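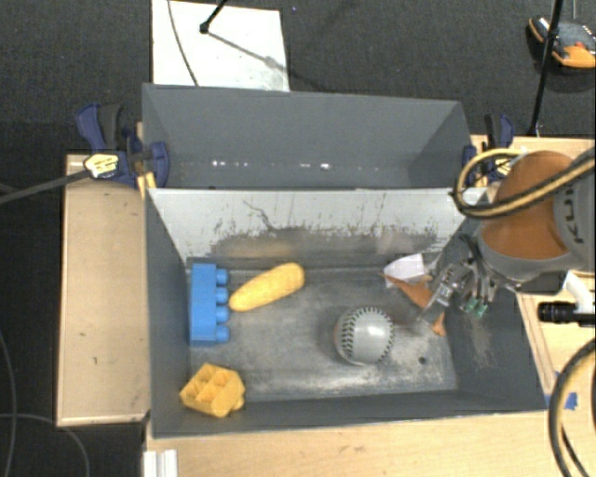

Why do sports commentators say "historic" so often? They have a few seconds to react, and the word is always ready in the mouth.

By Lucero Flores
Thursday

I learned much of my English from sports on the radio, so I have a soft heart for commentators. They taught me "nail-biter" and "long shot" before I could order a coffee correctly. But last weekend I listened to the final of the Wundport road race, and in 63 minutes I heard the word "historic" 20 times. I made a mark on paper each time. After the first few, I stopped believing it.

The winner, Giuliana Londoño, ran very well. She broke away on the hill at Lirneck and she stayed alone until the finish. It was her second win there, and the crowd was loud. Was it historic? I think it was a very good race on a cold morning, and I would be happy if somebody told me only this.

My complaint is not about one word. When every result is historic, the listener has no way to know which one to remember. My uncle in Ospina still talks about a cycling stage he heard as a boy – the announcer became silent for a moment, then said the name of the rider, and nothing more. He can repeat that silence to you with his hand in the air.

Some people answer that sport is entertainment and must be sold. I understand this. A quiet broadcast can be boring, and stations need their listeners. Still, I believe that a commentator can be excited without giving the judgment of history before the runners have their jackets on. Tell me her breathing is heavy. Tell me the gap is growing. I can decide the rest at my kitchen table.

Next month they will broadcast the Prurkuvent relay. I will have my paper and my pencil ready again.

Related
Is the second place really the first loser?
Radio or television for a long race?
Letters: the hill at Lirneck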